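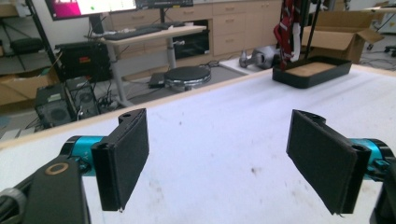 Slide 1. The white table, with the floor behind it: black shelving rack, cardboard box, black case with orange label, two computer towers.

Notes for the talk "Clearing a Shared Workroom", Hanna Grabowska, Olthorpe, 11 April 2022

Start slowly. Let the people look at the slide first, then say good afternoon.

I want to speak today about floors. When we talk about a tidy workroom, we usually talk about tables and shelves. But please look at the floor on the slide. There are two computer towers standing on it, and black cables lie in a tangle between them. For me this is the most common corner in any workroom, and I have visited many.

Ask: who has a corner like this at work? Wait for hands.

First point – things on the floor have no address. A box on a shelf belongs to the shelf. A box on the floor belongs to the last person who moved it. At Pietrzak we walked through the rooms in February and asked for each thing on the floor, "Who will come for it?" For almost 20 of them there was no answer. We gave these a paper tag and a date, and what was still there after the date went to storage.

Second point, the cables. Do not begin with cable ties. Many people buy ties on the first day, and then they tie together cables which are not needed. Follow each cable from one end to the other with your hand, write a label at both ends, and only then make it short and fixed. In room 218 this work took us one afternoon. (If there is time, tell about the printer cable that went into the wall and came out in the kitchen.)

Third point: towers. I prefer them raised a little, on a low stand or on the bottom shelf of a rack. The grilles need air, and a broom needs to pass. Leave space at the side where the fan opening is. Drink water here.

Fourth point, the table surface. On the slide it has smudges, dark specks and some small brownish stains. A white table shows everything, and I like this about it. Wipe it at the end of the day with a damp cloth and mild soap, and try the stronger cleaner on a small place first. The plan we used at Prorari had only 4 lines, and the table was the first line.

Next slide is the floor plan from Drodico. Explain the yellow zones, then take questions. The paper tags are in my bag, give them out at the door.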